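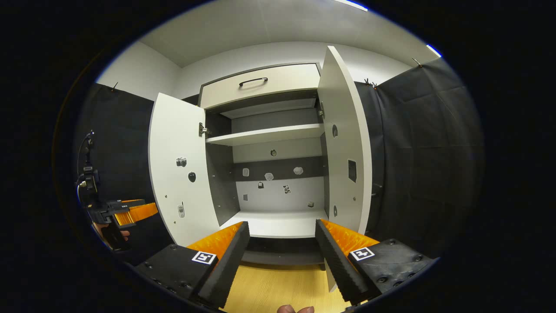 3.2 Cabinet and markings

All put-away trials used one cabinet, the Broveo tall unit, white, two full-height doors with a closed drawer over them. Same unit as in the pilot (January), same room. We kept it because participants in the pilot knew how to use it without being told, and the inside is simple: one shelf, a shorter space on top, a taller one under it. Floor of the lower space is a second white shelf. Nothing to adjust.

Inside walls matter more than the outside for our question. A plain white interior gives people very little to remember a spot by. "Left side, low" is as good as it gets, and in the pilot, recall after the break was poor for anything put in the lower space. So for the main study we went with a marked interior. Dark gray side walls, a gray band across the back wall of the lower compartment, and small picture stickers and plain shapes spread over the back and over the inner door faces (Figure 2). The pictures are of everyday things, e.g. a camera and a flip phone on the left door, a padlock low on the back wall. Shapes are white, one eight-sided and one six-sided, both on the band.

Placement was not random but not a strict grid either. Nishimura did the first layout by hand, Chiba moved a few after the first session where two pictures were being mixed up. Layout was then fixed and stayed the same for every participant. We did not mark the drawer front. The drawer was closed in all trials and participants were asked to leave it alone.

Black fabric was hung on the walls on both sides of the cabinet. White cabinet on a white wall, in a small white room, so the outline gets lost, and we wanted the opening to be the thing people looked at. Fabric also covers marks on the wall that pilot participants were using as cues (one said so in the interview). Light wooden floor left as is.

3.3 Procedure

Doors fully open at the start of each trial. This turned out to matter. With the doors half open people forgot the door faces were there at all and used only the back wall for reference. Participants got a tray of household items from the Kudo set, and put them away in any order, no time limit. Then a break in the next room, up to 4 minutes. Then recall, from the doorway, doors closed: name the item, say where it is, say what was near it. The last part is the one scored in Section 4.

Total of 200 placements kept after exclusions. Exclusions were mostly items that had tipped or rolled after being set down, so that the final spot was not the spot the participant chose. Items resting against a door hinge were moved by the experimentor and the trial rerun.

One limit to note here. Stickers get dirty and the edges lift with handling. We replaced worn ones between sessions with the same print, same spot, but small shifts in postion are likely and were not measured.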